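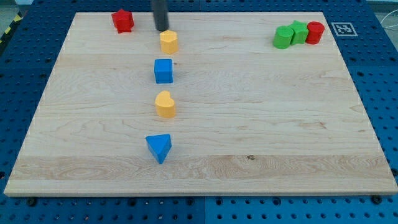

Hello all, and thank you for being patient with me over this one. It covers the second stretch of the Stotus work, the part you're paying for under the good practice heading, and I'll try to keep it to things you can use when you next meet the board at Correa.

First, the thing you asked me last time: do we have written rules yet? Yes, we do! They run to 3 pages, which is 2 fewer than the draft you saw in March, and I'm pleased about that because the draft was a slog. Souad Kabbaj took a red pen to it and cut everything that only repeated the arm maker's own manual. If the manual says it, we now point to the manual and leave it there.

What's left is mostly about how we set up, how we run and what we write down. The set-up part is short. The work board goes on the table the same way round every time, the marker card stays face up where the camera can find it, and whoever is running the session checks both before the power comes on. We had a bad patch early on where people would nudge the board over a bit to get more elbow room and then wonder why the arm was reaching to the wrong spot. So now it's a rule, and moving the board means doing the calibration again from scratch. Grumbles all round for the first fortnight, very few since.

The running part took much longer to agree. The main argument was over hands. I wanted a flat ban on reaching over the table while the arm is live, and a couple of the others thought that was too stiff for an arm moving small blocks at low speed. We went back and forth (there was a fairly long lunch) and ended up with my version, with one change: the operator can pause the arm, say "paused" out loud, wait for somebody to say it back, and then reach in. It sounds a bit daft written down. In practice it takes a couple of seconds and I've stopped noticing it.

We also settled what counts as a stop. Before, if a block tipped over, some people would stop the run and some would let it carry on and tidy up afterwards, and the logs were a muddle as a result. The rule now is that a tipped block is noted and the run carries on, but a block that leaves the board is a stop, every time. Anything the gripper presses down on when it shouldn't is also a stop, and that one goes in the incident book as well.

On records: we have 2829 runs logged to date, all of them now in the one format. Getting the old ones into line was by far the dullest job of the period and I did most of it myself, so please be kind about it. Shape and colour are kept in separate columns, after we found the older sheets had things like "the blue one" in them, no help at all when there's a blue cube and a blue triangle on the board together. "Star" was nearly as bad. We've got a sheet of agreed names taped up by the desk and the rule is that you use those or you ask.

Now the less cheerful bit. The outside review by Flarkura has slipped. They were meant to come and watch us work for a day and then mark our rules against their own checklist, and they've had to put it back. I've asked for a new slot and I'm chasing. It doesn't hold up the daily work but it does mean I can't yet tell you the rules have been looked at by anybody outside the team, and I know that matters to you.

Training is behind too, though not by much. Everyone who runs the arm has read the rules and signed the sheet. The practical check, where I stand there and watch you do a full session, is still to do for 2 people. I'd rather not rush those.

Money is fine. We've spent less than planned on bench fittings and a bit more on people's time, and I'd like your okay to move the difference across so that Souad can write the short guide for the Farkov site. They want to copy our rules more or less whole, and I think they should have a version that makes sense in their room, with their table.

Next up for me: the Flarkura date, the two practical checks, and a proper go at the section on working alone, where we've only got one line so far and it isn't a good one. If you have wording from other projects that you liked, do send it over.

Related items
Stotus: first progress report
Agreed names for shapes and colours
Pausing the arm: the short version
Notes from the Farkov visit
How to fill in the incident book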